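Litska Support Desk
Ticket 429: Door-opening episodes rejected at alignment stage
Project: Drurar (cupboard and drawer tasks)
Status: Resolved, with one follow-up open
Priority: Medium
Raised by: Milagros Mateos, Data Quality
Assigned to: Ingvar Dalsgaard, Calibration and Mapping
Copied: Begoña Calvo, Severino Villanueva

Summary
A batch of 104 hand-held gripper demonstrations was submitted for the cupboard task in November. The alignment stage rejected most of the episodes in which the operator approached the doors at close range. The rejected episodes report a valid gripper width throughout, but the recovered tool path jumps sideways at or shortly after the moment the first door moves. The same operators and the same grippers produced acceptable results on the drawer task.

Expected behaviour
The tool path should remain continuous from approach to release. A moving door should be treated as a moving object and excluded from the map.

Observed behaviour
The path follows the door. When the door swings outward, the solver reads part of that motion as motion of the gripper in the opposite direction. The policy trained on an earlier, smaller batch shows the same fault: it reaches toward the handle correctly, then drifts away from it once the door begins to open.

Entry 1 — M. Mateos, 9:15 a.m.
I have gone through the rejected episodes by hand. Marker detection on the gripper fingers is sound, and I do not believe the fault lies there. The failures are concentrated in approaches where the tool is held low and close to the door handle. In that position the cabinet fills the centre of the view, and the usable background is limited to whatever can be seen on either side of it and above.
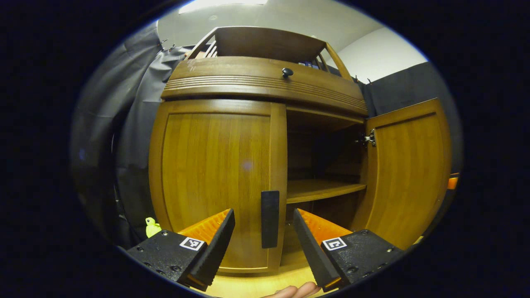 The fabric behind the cabinet was hung to remove clutter and give the policy a consistent setting. I would ask Calibration to confirm whether plain fabric leaves the solver with enough fixed detail. If it does not, we have made the collection tidier at the expense of the method itself, and the setup guide will need to be changed before the next site begins work.

Entry 2 — I. Dalsgaard, 10:40 a.m.
Confirmed in part. I reprocessed a selection of the rejected episodes with feature tracks displayed. Very few tracks survive on the fabric. Most sit on the cabinet, and a large share of those are on the door panels and along the door frames. Once a door moves, the tracks on it agree with one another, and the outlier test keeps them in preference to the smaller number of stationary tracks.

I also checked exposure. The ceiling light causes some clipping when it is in view, but rejected and accepted episodes are affected equally. I have set this aside as a cause.

Please do not discard the batch. The raw recordings are complete and can be reprocessed.

Entry 3 — S. Villanueva, 11:05 a.m.
Speaking for the operators: the low approach was requested. The written instruction tells staff to begin with the fingers on either side of the handle so that the first part of each episode is comparable. If the starting position is to change, the instruction should be changed first and the operators told in writing. Leandro Echevarría has asked that we not repeat the situation at Laryea, where two versions of the guide were in use at once.

Entry 4 — I. Dalsgaard, 1:30 p.m.
Agreed. I propose to test three changes separately and to leave the written instruction alone until there is a result.

Test A: mapping pass. Before any demonstration, the operator records a slow pass of the room with the cabinet closed, then a second slow pass with both doors open. The two are merged, and anything that differs between them is marked as movable. Demonstrations are then localized against the merged map only.

Test B: fixed detail on the backdrop. One or more flat, high-contrast shapes are pinned to the fabric and left in place for the whole session.

Test C: contents on the upper shelf. Books and small household items are placed above the doors, where they will not be disturbed by the task. These give the solver fixed corners at close range.

Each test consists of 8 episodes using the low approach. The pass criterion is a path with no sideways jump at door opening, judged by the existing threshold.

Entry 5 — M. Mateos, 3:50 p.m.
Test A: 5 of 8 episodes accepted. The remaining failures are all at the closest range.
Test B: no clear improvement when used alone. The shape leaves the view too early in the approach.
Test C: improved, but still short of the criterion.

Results for A, B and C combined are below. All 8 episodes were accepted, with no intervention by hand. Two operators took turns at the cabinet so that the result would not rest on one person's technique.
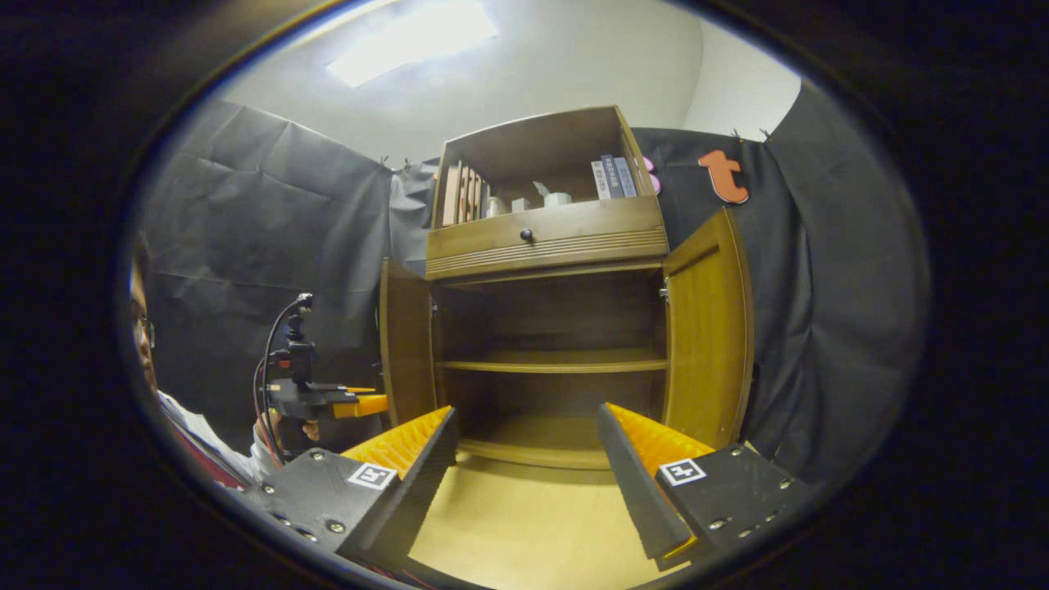

Attachment 2: Cabinet with both lower doors open, items in the upper compartment and an orange shape pinned to the right-hand backdrop. Second gripper at left.

Entry 6 — B. Calvo, 4:20 p.m.
Reviewed. I am satisfied with the combined result for this cabinet, but I would caution against reporting it as a general finding. It comes from a single piece of furniture, and shelf contents will enter the training images. A policy may come to rely on them. I ask that the contents be rearranged between sessions and that at least one evaluation be run with the upper shelf cleared.

Resolution
1. The original batch has been queued for reprocessing on Nodport with the movable-region mask applied. Episodes that still fail will be marked "path unreliable" and withheld from training, but kept in storage.
2. The mapping pass with doors closed and doors open is now required for all cupboard tasks.
3. The setup guide has been amended to call for fixed detail on fabric backdrops. Shapes must not be moved during a session.
4. The low starting position remains in force. No change to operator instructions was needed beyond item 2.

Open follow-up
Evaluation with the upper shelf cleared, as requested by B. Calvo. Assigned to I. Dalsgaard. A separate ticket will be linked to this record once a robot slot has been confirmed.

Ticket closed by M. Mateos, 4:45 p.m.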